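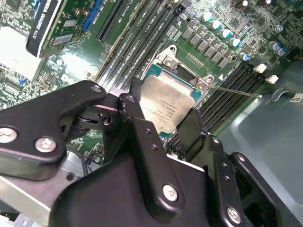
The gripper over an open processor socket, seen from the wrist camera.

Ivevum opens orders for board-level disassembly kit

8/9/19

Ivevum has opened orders for Lirinent, an add-on kit that lets a small robot arm work on computer mainboards while they are still in the case. The kit is aimed at refurbishers and parts recovery shops that already own an arm and want to use it for processors, memory modules and expansion cards. Deliveries are due to begin in November.

The package consists of a two-finger parallel gripper, a wrist camera, a controller box and a software licence for one workstation. The arm is not included. Ivevum lists nine arm models that can be used with the standard mounting plate. Owners of other arms can order a blank plate and drill it themselves, in which case the camera position has to be calibrated from scratch.

The price is 2000 euros excluding tax. A second licence for the same site costs extra, and Ivevum has not yet published the figure. Replacement finger pads are sold in pairs.

The gripper is driven through a linkage, with the camera placed behind it and looking along the fingers. Tove Ravn, who leads the hardware side at Ivevum, said the position was a compromise. "Mounted further out, the camera sees more of the socket and hits the case wall sooner," she said. "We chose clearance. The operator loses part of the view near the fingertips, and the software has to work from what remains visible around them."

In practice the software looks for large features first - the socket frame, the memory slots, the screws - and estimates the position of the board from those. It then moves the arm to a standby point above the selected part and waits for confirmation before closing the fingers. Each step can be run singly or as part of a stored sequence. Sequences are saved per board type, and a new board type has to be taught by hand before it can be used.

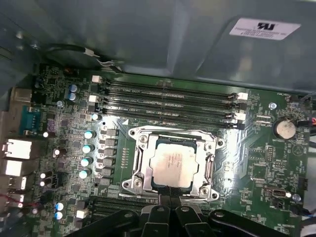 Reflections remain the main limitation. A processor's metal heat spreader changes appearance with the angle of the light, and glare on the board can hide printed markings that the software would otherwise use as a reference. The manual recommends diffuse lighting from two sides and advises against a single lamp above the bench. If the position estimate falls below the set confidence level, the arm stops at the standby point and asks the operator to mark the socket corners on screen.

Ivevum says it used 1069 recorded runs on desktop and workstation boards to tune the alignment routine. It has not released a success rate for complete processor removal, and the data sheet gives a repeatability value only for the gripper itself. Buyers who need a figure for a particular board can send a sample unit for assessment.

The kit does not undo screws. Coolers must be taken off beforehand, and sockets with a stiff lever are better opened manually. Ravn said a powered driver attachment was under test but would not be ready for the first deliveries. Cables that cross the working area should also be tied back, as the software does not plan around them.

Mulder, a dealer in used office computers, has had a pre-production kit on its bench and is using it to sort processors by the markings on the heat spreader. The company has ordered two further kits. Grurero will handle distribution and first-line support outside Ivevum's home market, with spare parts held at its own warehouse.

The finger pads are rated for 2000 grip cycles, after which the textured surface should be inspected and the pads changed if worn. The controller keeps the count and shows a notice when the limit is reached, though it does not lock the gripper. Warranty on the mechanism is one year. Pads and cables are excluded.

Existing customers of the earlier Ivevum gripper can keep their controller box and buy the new mechanism and camera separately - a firmware update is required, and stored sequences from the old version cannot be imported.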